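My first year of using coupons, and what I do now

May 18, 2018

When I moved to Eltdale I did not know what a coupon was. I knew the word, of course. In the place where I grew up there were small stamps you could collect at the gas station, and when you had a full card you got a glass. But a paper from the newspaper that makes your toothpaste cheaper, this was new for me. The first time I saw a woman in front of me at the register hand over a whole stack, I thought she was paying with tickets from her work.

Loïc Hervieu, who sat next to me at my first job here, explained it to me during lunch. He had a small folder with plastic pages, the kind that children use for trading cards, and each page was for one part of the store. I laughed a little at him, and then he showed me his receipt from the evening before. I stopped laughing and asked where I can buy the folder.

My first attempts were bad. I cut out everything. I had coupons for cat food and I have no cat. I had a coupon for a hair product which I bought because it was one dollar cheaper, and it was still four dollars more than the one I normally use. This is the mistake I see most often in the comments on other blogs also. People ask "is this a good coupon?" but the question should be what you pay at the end for one ounce or one piece, and if you were going to buy it anyway.

So in October I started over. I took a school notebook and wrote down the normal price of the things we really use in our house. There are 34 lines in it today. Dish soap, rice, coffee, shampoo, trash bags, laundry detergent, and so on. For each one I write the lowest price I have seen and the name of the store. I don't write the date anymore because I never looked at it. If the sale price with the coupon is lower than what is in my notebook, I buy two or three. If it is higher, I leave it on the shelf, even when the sign is very big and yellow.

I tried for a while to do this in a spreadsheet on my phone. Maybe it is good for other people. For me it was too slow to type with one hand while I hold the cart with the other, and the letters are small.

The second thing I had to learn was the words. "Stacking" took me a long time. I believed it meant that you can use two of the same coupon on one item, and I tried it, and the cashier was very patient with me. It means a coupon from the store together with a coupon from the manufacturer, on the same item. Not all stores permit it. The rules are usually on the store's website, at the bottom, under a name like "coupon policy." I printed mine and keep it folded in the back of the notebook. I have needed it only once, but on that day I was happy to have it.

"Rain check" is the other one. If the sale item is sold out, some stores will give you a paper so you can have the sale price later. I was shopping here for many months before I heard of this. Dörte Engelhardt wrote it to me in a comment under an old post, and I want to thank her again, as I have used it for coffee already and it was the good kind.

Now, about gift card offers. You know the type: spend 40 dollars on household things and receive a gift card for your next visit. I like them but I am careful. I make the list at home first and add it up on paper. If my real list comes to much less than the needed amount, I don't fill the cart with things to reach it. Last winter I did exactly this and we still have the air freshener. Nobody in our family likes the smell. It stands in the hall closet behind the vacuum cleaner.

If the list is only a little short, then I look in the notebook for something that does not go bad. Paper towels are always a safe choice. And please put the gift card in your wallet immediately! I lost one in a coat pocket and found it again when the coat was already packed for the summer.

Wendell Mbeki asked me by email how much time all this takes. On Sunday I need one cup of coffee for it, which I drink slowly. I look at the weekly ads, I compare with the notebook, and I write the list with the coupons clipped to it. In the beginning it was my whole afternoon, but I was also reading five forums and everybody there had a different opinion. Now I read none of them during the week, and I don't feel I miss much.
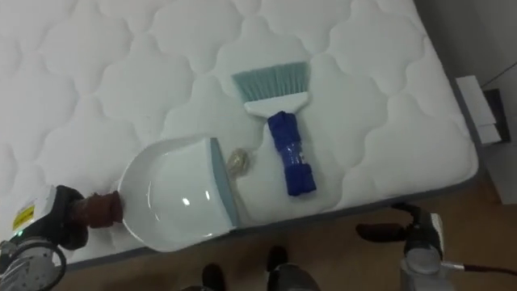
The other question I get is about big purchases, and if coupons are useful there. My experience is mixed. For large things the discount codes often exclude the brand you want, and you only find this out at the last page of the checkout. What helped us more was waiting. Yannick Delorme, our neighbor, waited for the long weekend sale with his new washing machine and paid clearly less than we did for the same one. We had bought ours in a hurry, and he was polite enough to mention it only two times.

Something I do recommend for large purchases is to ask for a price adjustment. If you bought the item and some days later it is on sale in the same store, bring the receipt and ask. I was embarrassed to do this at first because in my language it sounds like a complaint. I practiced the sentence in the car. "I bought this last week, would you be able to give me the sale price?" The lady at the desk did not even look surprised. She typed something and put the difference back on my card.

I keep the receipts in an envelope, one for each month, and throw them away when the return period is over. Before, I had them in all my bags, and the ink becomes so pale that you can't read it.

Next time I want to write about store brands, and which ones I went back from. Zhenhua Ding has promised me her list of what she will never buy again, and she says it is long. If you have one too, please leave it in the comments. I am interested most of all in dishwasher tablets, where I still have no price in my notebook that I believe in.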